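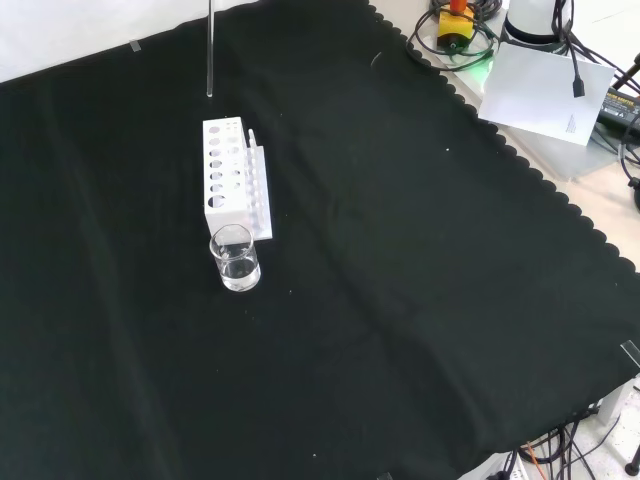
Flora Baxter wrote in under the last page to say that her people had stopped talking at lunch the week the arm was bolted down, and that she wished someone had told her how to handle the humans before selling her on the machine. I read that comment three times, Flora, because I could have written it myself, and I promised you a proper answer. I'm sorry it took me until September 2, 2025, to sit down and do it!

So this page is about getting a bench robot into a small lab without making everybody miserable. I run the prep benches at Cornuvness, at our Skovdale site, and we have one arm that we lean on for the dull glassware jobs: a rod to a rack, a tube to a hole, over and over. We handle up to 2,000 pieces in a busy week, and before the arm came every one of them went through somebody's fingers. My own wrists have opinions on that subject, so I came to this as a bit of a believer, and I had to learn to keep quiet and listen.

Before you start

Pick one job. Pick it with the people who do it now, and do it while sitting at the bench with them, with coffee somewhere safe nearby. I made the mistake of picking it from my desk the first time and chose labeling, which looked boring to me and was, I found out, the part of the day two of my colleagues liked best (they could chat while they did it). We gave it back. What they wanted gone was racking, and racking is what the arm does now.

Write down how the job goes today, including the odd bits. Ours came to four pages, and half of it was things like "turn the rack if the light is bad." Keep those notes. They belong to the people who gave them to you, so put their names on the top.

Setting up the bench

1. Cover the work area with one plain, dark cloth. We like black, and we smooth it out as well as we can and don't fuss over the last few creases.

2. Tape the cloth down at the edges with short strips. Check the tape every morning, and if a strip has lifted, replace it before anything else happens.

3. Set the rack down empty and agree on which way it faces. Everyone on the shift should be able to say it out loud. Half of our early stoppages were a rack turned end for end by a helpful person tidying up.

4. Put any beaker with liquid in it where a hand can reach it without crossing the arm's path. Use a small one and don't fill it far. You will be glad of that sooner or later.

5. Find the emergency stop, and have every single person press it, including the boss and including whoever swears they will never go near the thing. We do this again each October with a cake.

6. Run the arm at its slow speed with the people who own the job standing there. Let them call the stops. The first morning took us most of the morning, and it was well spent — I have never seen four grown adults so pleased to tell a machine it was wrong.
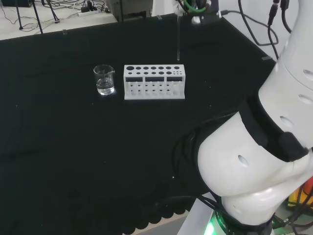
When you are lowering glass toward the rack, stop just above the hole and look at it from more than one side before you let it go any farther. From straight on, everything lines up beautifully. Walk around to the end of the table and you may see that it doesn't line up at all. We take turns at this, and whoever looks also writes the result in Skorketti, our shared log, with a word or two of plain comment. "Leaning a bit left" is a perfectly good entry.

If the rod is off, move the rack first and leave the program alone. If you have moved the rack twice and it's still off, call the person whose turn it is to edit positions. At our place that's Prieto for the first half of the week and me for the second, and we are both quite happy to be interrupted.

What changes for the people

I kept count through our first stretch, as it was the question everyone asked. The arm racked 3,158 pieces, and for 452 of those a person stepped in, mostly to nudge the rack or to pick up something awkward. So the work didn't vanish. It turned into watching, fixing, and deciding, and those are tiring in their own way. Plan for that. A person who is minding the arm should not also be answering the phone, and nobody should mind it for more than an hour at a stretch.

Tell people what happens to the hours, too, and tell them before the arm arrives if you possibly can. We said in writing that no one's hours would be cut on account of it, and we listed what the freed time was for. Training went at the top. I dragged my feet on that letter for weeks, worrying over the wording, and I now think it did more good than anything on the list above.

Flora, for your silent lunches, my suggestion is to switch the arm off for a day and ask your crew to show you the job again by hand. Bring a notebook. Then ask which bits they would like to keep, and write back and let me know what they say.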